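作業室ギャラリー 机の上の包みとラベル

更新日 2018年2月20日

Larnwoodの2階にある作業室のページです。Flollellの補修部品と消耗品は、ここで袋や薄い箱に入れ、ラベルを確かめてから棚に移しています。前回は棚と通路を載せたので、今回は机まわりの話を中心にまとめました。

作業室には出荷用の机と確認用の机があります。出荷用の机には送り状の束とテープ台を置いたままにしていますが、確認用の机には作業中の品物以外を置かない決まりです。以前は両方を同じように使っていて、よその注文の納品書が包みの下に入り込むことがときどきありました。昨年の棚卸しのあとで机の役割を分け、それからは納品書を探し回ることが減りました。

確認の手順は難しいものではありません。包みを平らに置き、ラベルの品番と注文票の品番を見比べ、次に数量、最後に封の状態を見ます。品番は末尾の枝番まで読みます。Flollellの品番は枝番だけが違うものが多く、とくに64番台は太さ違いの部品が並んでいるので、頭の数字だけで判断すると取り違えます。読み上げるかどうかは人によります。スディール・スブラマニアムさんは声に出す派、ビン・ファンさんは指でなぞって黙って読む派で、どちらでもかまわないことになっています。

ラベルの字は小さいです。品名の行はまだ読めますが、ロットの行になると顔を近づけないと読めません。虫眼鏡を置いた時期もありましたが、いつのまにか使われなくなり、いまは引き出しの奥に入っています。文字を大きくしてほしいという要望は仕入先のCartwrightに伝えてあります。次の版で見直すという返事をもらいましたが、時期はまだ聞いていません。

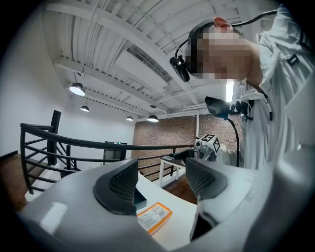 封の確認では、角と継ぎ目を先に見ます。平たい包みは重ねて運ばれてくるため、角がつぶれているものがときどき混じります。つぶれていても封が開いていなければ良品として扱い、少しでも開いていれば中身を出して数え直します。数え直した包みは元の袋に戻さず、新しい袋に入れて日付と担当者の印を付けます。この印を忘れると、次の人がもう一度数えることになります。

箱の置き場所についても書いておきます。確認が済んだものは左の棚、保留のものは下段の箱、返品するものは入口側の台です。保留の箱は最大で100個まで入りますが、半分を超えたら担当者に声をかけてください。ためてしまうと、注文票のほうが先にファイルへ回って照合に時間がかかります。先月はこれで半日つぶれました。

ラベルの貼り直しは、なるべくしないようにしています。どうしても必要なときは、古いラベルをはがさず、バーコードを完全に覆うように新しいものを重ねます。半分だけ見えていると、読み取りのときに古いほうを拾ってしまうことがあります。白いラベルは裏が透けやすいので、重ね貼り用には少し厚いFlirnanoの用紙を使っています。300枚入りで、在庫は備品棚の上段です。残りが1束になったら注文表に書き足してください。

机の拭き掃除は朝と終業前の2回です。テープの糊が残っていると薄い包みが貼り付いて、持ち上げるときに袋が伸びます。糊は乾いた布では取れないので、備え付けの液を少しだけ付けて拭き、そのあと水拭きをします。液はラベルの印字をにじませるため、包みが机の上にあるうちは使いません。

注文票は、品番順ではなく受付順に綴じることになりました。品番順のほうが探しやすいという意見もあり、しばらく両方を試しましたが、電話の問い合わせはほとんどが受付日で来ます。古い分は品番順のままファイルに残っているので、昨年より前のものを探すときは背表紙の色を見てください。緑が品番順、灰色が受付順です。

3月には左の棚を一段増やす予定です。薄い包みを立てて並べられるように、細かい仕切りの付いた棚板を頼みました。寸法はビンさんが測り、図面はスディールさんが引いています。棚板が届いたら並べ替えをするので、その前の日は入荷を少なめにしてもらうよう、Cartwrightに連絡を入れておきます。並べ替えのあとの棚の様子は、次の更新で載せます。

棚番号の一覧は入口の掲示板に貼ってあります。番号が変わる棚には、並べ替えが終わるまで旧番号の札も残しておきます。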